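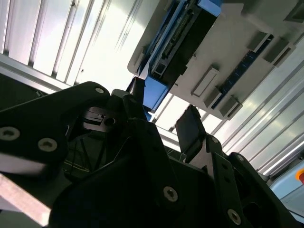
CHAPTER 9
What a Standard Can and Cannot Promise

Most students come to this chapter expecting a list of rules. They have heard that robot work is governed by standards, and they assume that a cell built to the standard is a safe and reliable cell. I would like to spoil that assumption early.

A standard is a written agreement among people who had to reach one. It records what they could all accept, usually several years after the machines it covers went on sale. Read it closely and you will find plenty of "where practicable" and "as determined by the risk assessment." Those phrases hand the hard part back to you.

Take the Sulden acceptance procedure, which we will use as our main case. It asks for 200 consecutive tool pickups from a fixed holder, with 99 percent of them completed without a person stepping in. Plants like it because it gives a number that fits on a purchase order. But look at what it leaves open. The holder may be new. The tool may be placed by the same technician each time. The lighting is whatever the vendor happens to like. A Grendik cell passed this test in June and was stopping several times a shift once the night crew began putting tools back in a hurry. Every signature on the form was in order.

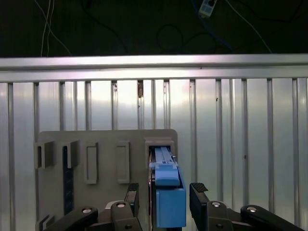
Figure 9.1. Gripper fingers on either side of a blue tool in its holder.

Consider what a rule could say about a station like the one in Figure 9.1. It could set the gap between the fingers and the tool, the grip force, and the speed of approach. Would it say how worn a finger pad may get before it must be replaced? The Homov maintenance guide says pads should be changed "when visibly degraded." Ask two inspectors what that means and you may well get two dates, months apart. The guide was revised after one site logged 1,750 hours on a single set of pads, and the revision added the word "visibly."

None of this is a case for ignoring standards. Guarding distances and stop functions deserve your full respect, and you should learn them cold. My complaint is with the habit of treating a passed test as a finding about the machine, when it may tell you more about the day of the test.

As you read Section 9.1, keep the Pathirana checklist from the appendix open next to you. For each item, write down who checks it, how often, and what they would have to see to fail it. Leave the line blank if the text doesn't say. We will come back to the blank lines in Section 9.4.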